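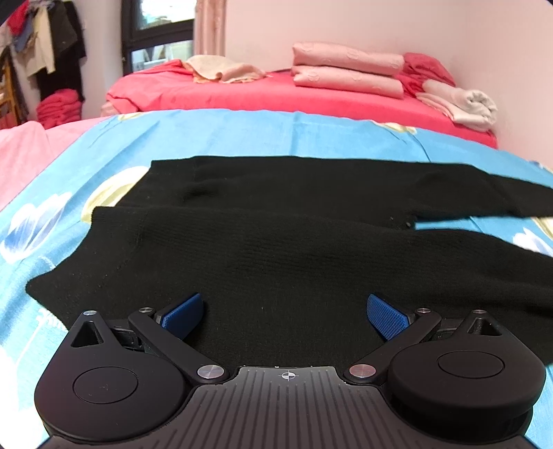

Figure 1. Black knitted garment spread on the bed, with lint visible on the surface.

Folding and Storing Knitwear in a Small Bedroom
Project report, Household Studies, Evdale College
Submitted June 14, 2018

1. Aim

The aim was to find out which way of folding knitted clothes takes up the least drawer space and leaves the fewest creases. I also wanted to know if a bed is good enough as a folding surface, as many students in the Kernow building have no table large enough.

2. Method

I used 23 garments, mostly jumpers and cardigans borrowed from people on my corridor in October. Each one was folded by two methods. The first was the flat fold, with the sleeves laid across the back and the body folded in half. The second was the roll, with the sleeves laid the same way and the body rolled up from the hem. Folded pieces were left in a drawer for 30 hours and then checked for creases on a scale from none to heavy.

All folding was done on a made bed with the sheet pulled tight. The garment was spread out first and smoothed with the palm from the middle outwards. Lint was taken off with a Srour clothes brush before folding.

3. Results

The flat fold used less space in a shallow drawer. The roll was better in a deep one, where the pieces could stand on end. Thick ribbed knits did not roll well and came undone when the drawer was opened.

Creases were mostly light. The heavy ones came from garments where the upper layer had slipped over the lower one and this was not put right before folding. This happened more with long sleeves.

Dark knits were slower to do. Lint shows on black, as in Figure 1, and a fold line is hard to see in black wool under a ceiling light. A patterned sheet in a pale colour helped a bit here - the outline of the garment was easy to follow against it.

4. Problems

The mattress gives under the hand, so the edges were less straight than on the table I tried in the Bunik common room. Two garments were returned to their owners before the second method was done and are left out of the crease results. I did not record what each piece was made of, and this should have been in the plan from the start.

5. Further work

I would repeat the test with garments of one size only, and keep them in the drawer for a full week - 30 hours is short for wool.

Comments

knitsandbits
Did you try folding with tissue paper inside? It stops the hard line across the front.

Second year, Kernow
We have the deep drawers and rolling works for T-shirts but not for jumpers, same as you found.

marrow_lane
Which brush was it? Mine leaves more fluff than it takes off.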